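Diario de taller

Imprimir | Enviar por correo electrónico

Octubre, casi las once de la noche

¡Qué día más largo y qué contenta vengo! Escribo con los pies en alto y una infusión que ya se me ha quedado fría, pero no quiero acostarme sin dejar esto apuntado, que luego pasan dos semanas y solo me acuerdo de lo que comí (lentejas, por cierto, y buenísimas).

Hoy ha tocado ropa azul. Azul, azul y más azul. Yo venía de las sábanas bajeras de Tirnby, que me tenían aburrida, y encontrarme de golpe con ese tono entre lavanda y cielo de tarde me ha puesto de buen humor desde la puerta. No sé cómo llamarlo. Triin Grīnberga dice que es «azul vincapervinca», y me parece una palabra tan bonita que la voy a usar aunque no venga a cuento.

Lo mejor, los manteles. Verde salvia, en las mesas grandes, con todas sus arrugas. Yo habría ido corriendo a por la plancha, lo reconozco, y Triin me paró: con algo de arruga la tela agarra y la prenda no se te escapa cuando tiras de una manga. ¡Tenía razón! Llevo media vida doblando sobre la colcha de mi cama y siempre se me va todo hacia el borde.

Me he quedado un rato mirando lo de la mesa de delante antes de hacer nada con ello. Una prenda hecha un gurruño, retorcida casi como una ese, con una manga subiendo por su cuenta hacia un lado. Y en la otra mesa, otra azul parecida, igual de revuelta, y al fondo un pañito azul ya doblado, pequeñito, tan formal él. Me dieron ganas de felicitarlo.

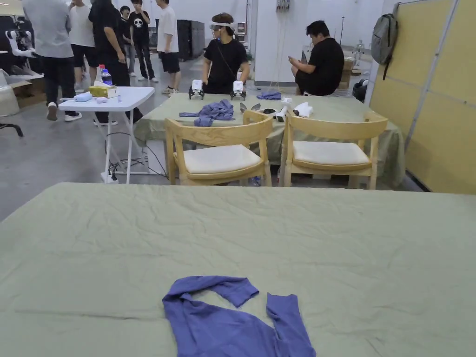
Lo que he aprendido hoy (para no olvidarlo)

Primero se busca el cuello. Siempre. Yo tenía la manía de empezar por el bajo y así me salían esas camisetas con joroba que luego no caben en el cajón. Buscas el cuello, lo pones lejos de ti, estiras los hombros y lo demás baja casi solo.

Las mangas largas van hacia atrás, cruzadas, y se alisan con la palma abierta, nada de pellizquitos. Con los pellizcos haces arrugas nuevas encima de las viejas.

Y no hay que sacudir la prenda en el aire como una loca, que es lo que hacía mi madre y lo que hago yo. Queda muy teatral y vuelve a caer hecha un ocho. Se deja en la mesa y se abre por capas, con paciencia, como cuando separas hojas de hojaldre.

También quiero apuntar las sillas, porque me he enamorado: madera clara, respaldo curvo, asiento acolchado color crema. Dos, bien arrimadas a la mesa del fondo. Llevo meses buscando algo así para la cocina y todo lo que encuentro es o feísimo o carísimo. He preguntado de dónde salieron y me han dicho que de Oltmanns, aunque sin mucha seguridad. Mañana miro. Si no, me consuelo con cojines.

Por la tarde, la prenda que más guerra da: la de punto blando. Esa no se deja. La abres por un lado y se te pliega por el otro, te queda una punta suelta abajo a la izquierda, la recoges, y ya se ha escurrido otra por la derecha. ¡Y a mí me encanta! Tiene algo de amasar pan. Además ese color encima del verde es una preciosidad, me quedaba embobada y se me olvidaba lo que estaba haciendo. El mantel tiene una línea de doblez larga que lo cruza de lado a lado, y he acabado cogiéndole cariño, de tanto verla.
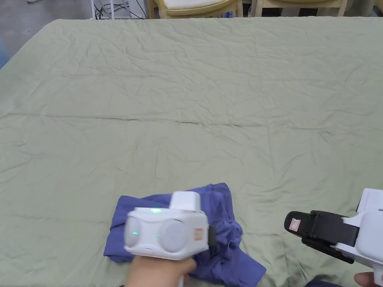
Club de Orden y Ropa Blanca Petton · Sección de doblado

Sigo, que me he levantado a calentar la infusión.

Cuentas del trimestre: el club lleva 574 prendas dobladas de las 2.000 que nos pusimos como meta, y cuando lleguemos a las 1.000 hay merienda. Yo ya he dicho que llevo el bizcocho de limón. Triin quiere encargar algo en Cerinik y le he dicho que ni hablar, que el bizcocho es cosa mía (me salió un poco mandona la frase, mañana se lo suavizo).

Al llegar a casa he abierto el cajón de las camisetas y me ha dado vergüenza. Lo he volcado entero encima de la cama, he puesto debajo el mantel viejo de algodón para que agarrara y he empezado por los cuellos. He hecho medio cajón antes de cenar y un poquito más después. La gris de dormir sigue rebelde, pero las demás se tienen de pie, ¡de pie!, una detrás de otra, y las veo todas sin tener que escarbar.

Pendiente: preguntar de dónde es la tela verde salvia y si la venden por metros. Llevar pinzas. Devolverle a Triin el libro. Comprar limones.

Última actualización: octubre, 23:10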